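A Square of Yellow Tape

Kırmızıgül takes in old plugs, leads and power adapters, sorts them, and passes the good ones along to households in Trarkutska. The manager has run it since it was two shelves in a hallway. She agreed to talk about the part of the job she says people skip, and that is how you lay out a table.

"Start with the surface," she said. "Ours is dark. I had a pale one at home and I was forever losing white plugs on it. On black you see them right away."

The second thing is the tape. She uses yellow, in a wide strip, and makes a square with it. Whatever is being dealt with goes inside the square. She tried masking tape first, and it tore when she pulled it up.

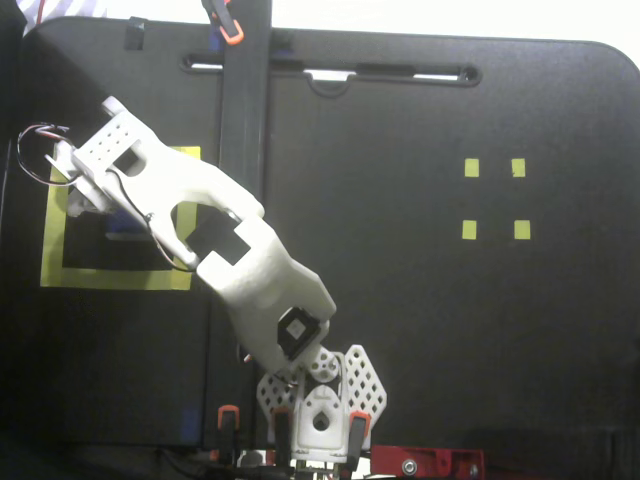
"People ask how big the square should be," she said. "Big enough for the thing and for your hand. If you make it too big, it fills up. You put down one adapter, then a cable, then your coffee, and after that it's just a table with tape on it."

The little pieces of tape off to the side are a separate matter. She lays down four short ones, two and two, for a spot she wants to find again but doesn't want boxed in. She cuts them with scissors. Tearing them leaves a ragged end, and the ragged end picks up lint.

She learned most of this from doing it badly. In June of her first year a delivery of nearly 600 adapters came in, tipped into three boxes with the cords still on, and she spread the first box over every surface she had. By evening she could not say which ones she had already looked at, and she started over.

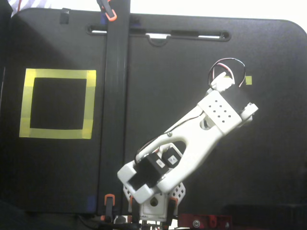
Perihan Ersoy
Staff writer, home and workshop

I asked what she does differently now. "One thing out at a time," she said. "It sounds slow. I timed it, and I got through 40 before lunch, and I had never done that before."

She likes a plain background as well. Dark cloth around the back and sides of a table keeps your eyes where they should be. She buys it by the yard and doesn't hem it. Folds don't bother her as long as the cloth stays off the tabletop. — "Iron it if you want to," she said. "I have never ironed it."

Then we got onto adapters themselves, which she can talk about for some time.
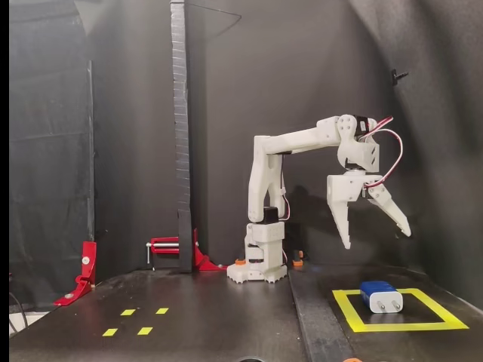 "The prongs are what I look at first," she said. "Bent prongs go in the reject tray. I don't straighten them. Then the case, all the way around, and then the small print, if it can still be read."

Color is no help in sorting, in her view, though visitors always want to start there. A blue and white one may have nothing in common with the next blue and white one. She sorts by the output printed on the label and ties each group with a strip of cotton. Rubber bands go sticky in the drawer.

I asked about two-part tabletops, having one at home with a gap down the middle. She told me to keep tape off the join. It lifts there first, and then your sleeve catches it. Anything small should stay well away from the gap too. — She once fished a fuse out of one with a knitting needle.

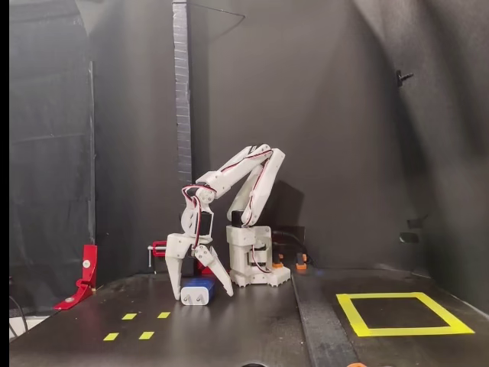 Zerton Home Pages, Issue 338

Clamps are the last item on her list. She prefers them at the back edge, where your hip won't find them, and she likes a bright color such as red. Hers get checked in the morning with a quarter turn.

At the end of the day she clears the square and leaves the tape down. It gets replaced when the corners curl. The surface is wiped with a cloth that has been wrung out hard, working away from the tape and never across it.

Kırmızıgül will take single adapters as well as boxes. She asks that cords be wrapped loosely and that nothing be taped to anything else.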